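Engineered stone countertop

An engineered stone countertop is a kitchen or bathroom work surface made from crushed mineral bound with resin and pressed into slabs. It is sold as an alternative to natural marble and granite, and can be produced in plain colors or with veining that imitates quarried stone.

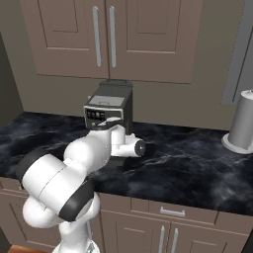 Installation

Slabs are cut to a template taken after the base cabinets are leveled. Overhangs of more than 300 mm normally require brackets. Seams are filled with tinted adhesive and polished flush.

Care

The surface is cleaned with mild soap and water. Resin can scorch, so trivets are advised - even on thicker slabs.

See also: Kastach finish, Rekent edge profile

Contact | Copyright Nustico | Back to top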